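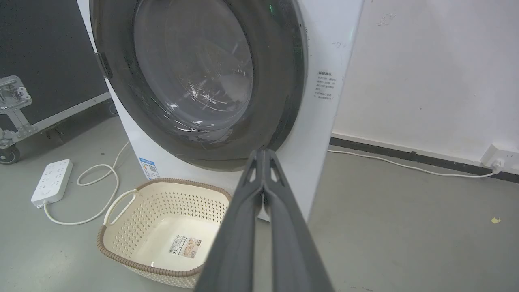
Page last changed: 5/19/22

4.3 Cleaning the door seal and filter

Do this once a month, or sooner if the drum starts to smell. It applies to all Hodadley front loaders in the Danlow laundry rooms.

1. Switch the machine off at the wall and turn off the water tap.
2. Swing the door fully open. Do not lean on it.
3. Pull back the lip of the rubber seal and wipe inside the fold with a damp cloth. Check for coins and hair grips.
4. Wipe the glass on both sides.
5. Put a shallow tray under the filter flap. Turn the filter slowly to the left and let the water drain. There may be over 200 ml.
6. Take the filter out, rinse it under the tap and screw it back in until it stops.
7. Turn the water and power back on. Run programme 102 with the drum empty.

CAUTION: Never open the filter straight after a hot wash. Wait until the water has cooled.

Note: Do not use bleach on the seal. White vinegar is fine on the glass.

If code 104 shows after cleaning, the filter is not fully home. Repeat step 6. If the code comes back, hang the "Do not use" card on the door and tell Gonzalo Cuesta at the site office.

Spare filters are kept in the Patrício store, second shelf. Sign for them in the book.

Next: 4.4 Levelling the feet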